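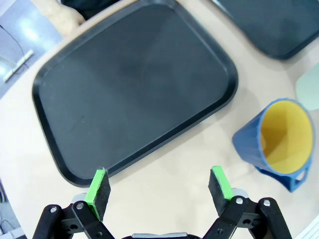 How long does it take to stop missing the third coffee of the day? For me it was 16 days, and the worst were at the beginning.

I started in December, when I moved to Grallonthorpe for my new job. Before that I drank five cups a day and I slept very badly. I did not want to quit coffee completely, only to come back to two.

First mistake: I cut from five to two in one day. By the afternoon I had a strong headache and I was not polite with my colleagues. So I went back to four, stayed there for a week, then three, then two.

Second mistake: I replaced coffee with black tea and I thought this is nothing. Tea also has caffeine! My sleep did not change until I moved the tea to the morning too.

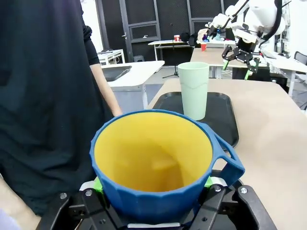
Does decaf taste worse than normal coffee? It depends very much on the roaster, and the cheap one from the supermarket was sour for me. The decaf from Munshi, on Brarnmont Street, is the first one I bought twice.

I write everything in Vorneo, a small app for habits. It is a little ugly but it does not send me messages all the time. It says 29 days in a row now with two coffees or less - my longest until now.

A question I got under an older post: what do you do at meetings, when everybody is drinking? I ask for hot water with lemon. People look at it for one second and then they forget.

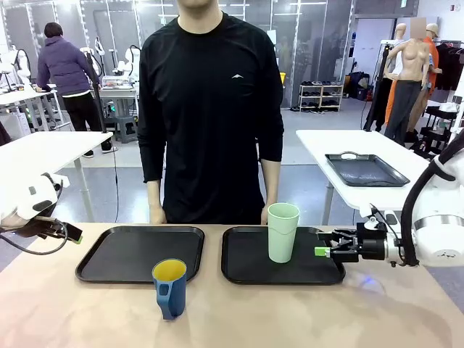 My afternoon rule is very simple: water first, and after that I decide if I still want the decaf. Usually I don't. It helps me to have two different shapes on the table, so my hand learns which is which. A blue mug with yellow inside, like this one, is good for the coffee, and for the water I like something tall, like the pale green cup. When both drinks were in the same kind of mug, I always finished the coffee and left the water.

Next I want to try one week with only one cup, in the morning. I will write how it goes, also if it goes badly.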